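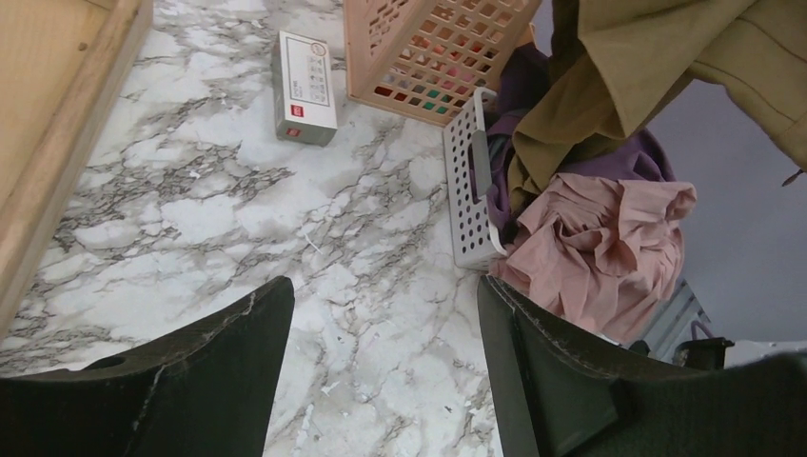
A marble-patterned surface with a wooden tray or frame at the left edge and a small carton near the top.

Sulora wants one cable to do the work of three

April 2020

Sulora has spent the last two years on a connector that most PC builders will never look at once the side panel goes back on. The company's Cavholm link carries power, data and fan control for a storage drive over a single cable, and the first boards with the matching socket are due in October.

We spoke by phone with the engineer who leads the Cavholm project. He asked us to leave his name out, as Sulora prefers that its staff speak for the team.

The first question was why anyone needs another connector. Most desktop boards already have one or two M.2 slots, and SATA is still there for everything else.

"M.2 is fine until you fill it," he said. "Then you look at where the second slot is, and it's under the graphics card. The drive gets hot, it slows down, and the owner thinks he bought a bad drive."

Cavholm moves the drive away from the board. It sits in a front bay with its own heatsink and a small fan, and the cable runs back to a socket near the edge of the board. The link itself is plain PCI Express, four lanes wide. Sulora did consider a protocol of its own and dropped the idea early.

"We had one working in the lab," he said. "It was a little faster in one test and a lot more trouble in every other. You need a driver, and then you need that driver to load before the operating system does. I don't want to support that for ten years."

The hard part was the cable. Signals at PCIe 4.0 speeds fade quickly over copper, and Sulora's first samples failed at lengths that would not have reached across a mid-tower case. The current version adds a small signal repeater in the plug at the board end. The plug is thicker than the team wanted, and it gets warm.

"Warm, yes. You can hold it," he said. "We changed the shell from plastic to metal and that took care of most of it."

Zusberg, which makes small-form-factor boards, is the first board partner. It will put the socket on two models this fall. Larger board makers have been shown the design, but he would not say which ones, or how the talks went. He did say that board space was the usual objection. The Cavholm socket takes up less room than two SATA ports side by side, but a board maker still has to give up something, and it has to give up four PCIe lanes as well.

"That's the real cost," he said. "The socket is cheap. Lanes are not. On a mainstream processor you're taking them from a slot that somebody else wants."

The drive will come in two sizes, and the larger one will sell for $534 with the cable included. A spare cable will be sold separately. For people whose boards lack the socket, Sulora plans an adapter card that fits a regular PCIe slot. It has no processing on it and only passes the lanes through, so it should work in older machines at whatever speed the slot allows.

We asked about hot swapping, which the early announcement hinted at. It will not be there at launch. The hardware supports it, he said, but too many of the boards they tried would lock up when the drive was pulled. Of the failures logged in the last round of testing, 94 came from that one feature.

"So we turned it off. It may come back in a firmware update. I'd rather not put a date on it."

The controller on the drive comes from Annan and has 8 channels. Sulora writes its own firmware for it and has been working from home on that since last month, with test machines spread over several apartments. He said the work has slowed but the October date has not moved. Parts are a bigger worry than people. The repeater chip has a single supplier, and orders placed in January were delivered late.

As for opening the connector to other drive makers, he said the mechanical drawings will be published at launch with no license fee. Anyone who wants to use the Cavholm name on a product will have to send samples in for testing first.

"If another company makes a better drive for it, good," he said. "We'd sell them the cable."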